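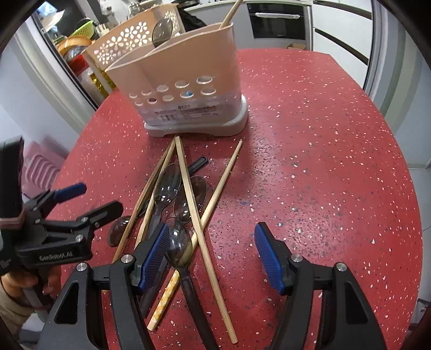 리루디에(Lirudier) 주방용품 이용자 게시판
공용 주방 수저통 및 젓가락 관리 기준에 관한 의견 요청

작성자: ladumska_관리실
등록일: 2021년 12월 25일
라둠스카 기숙사 공용 주방의 수저 관리 기준을 개정하고자 이용자 여러분의 의견을 구합니다. 현행 기준은 지난 4월에 마련된 것으로, 나무젓가락과 플라스틱 수저를 한 통에 함께 보관하도록 정하고 있습니다. 최근 나무젓가락에서 냄새가 난다는 민원이 접수되어 분리 보관 여부를 검토 중입니다. 현재 비치 수량은 젓가락 100벌, 숟가락 101개입니다.

답글 1 / livberg29
분리 보관에 찬성합니다. 나무 재질은 세척 후 건조에 시간이 더 걸리므로 같은 칸에 촘촘히 꽂아 두는 방식은 적절하지 않다고 판단됩니다. 저희 리브베르그 생활관에서는 젓가락을 건조대에 눕혀 말린 다음 통에 옮기고 있으며, 별다른 민원은 없습니다.

답글 2 / 주방담당_11호
위 의견에 일부 이견이 있습니다. 눕혀서 건조할 경우 바닥에 닿는 면이 늦게 마르고, 공간도 많이 차지합니다. 물 빠짐 구멍이 있는 통에 손잡이 쪽을 아래로 하여 세워 두는 편이 합당하다고 봅니다. 문제의 원인은 보관 방법보다 받침에 고인 물을 제때 비우지 않는 데 있을 가능성이 큽니다.

답글 3 / livberg29
받침 관리의 필요성에는 동의합니다. 다만 손잡이를 아래로 꽂으면 꺼낼 때 입에 닿는 부분을 손으로 잡게 됩니다. 공용 시설에서는 이 점을 우선 고려하여야 합니다.

답글 4 / krawczyk_비품
크라프치크 비품실에서 안내드립니다. 당 시설은 나무젓가락 교체 주기를 별도로 두지 않고, 갈라짐이나 변색이 확인되면 즉시 폐기하고 있습니다. 칠이 없는 제품은 세제에 오래 담가 두지 마시기 바랍니다. 수저통은 칸을 분리하여 세척하고, 받침의 물은 저녁 식사 후 매일 비우도록 하고 있습니다.

답글 5 / 주방담당_11호
매일 비우는 방식이라면 담당자 지정이 선행되어야 합니다. 층별 당번에게 맡기는 방안은 과거에도 시행하였으나 제대로 지켜지지 않았습니다. 관리실에서 직접 맡아 주시기를 요청드립니다.

답글 6 / ladumska_관리실
의견 감사드립니다. 우선 나무젓가락과 플라스틱 수저의 칸을 구분하고, 받침의 물은 관리실에서 매일 비우겠습니다. 꽂는 방향에 대해서는 의견이 일치하지 않아 이번 개정안에 포함하지 않습니다. 추가 의견이 있으신 분은 본 게시글에 답글로 남겨 주시기 바랍니다.

답글 7 / 3층이용자
금속 젓가락으로 일괄 교체하는 방안도 함께 검토하여 주시기 바랍니다. 초기 비용은 들겠으나 건조 문제는 상당 부분 해소될 것으로 사료됩니다.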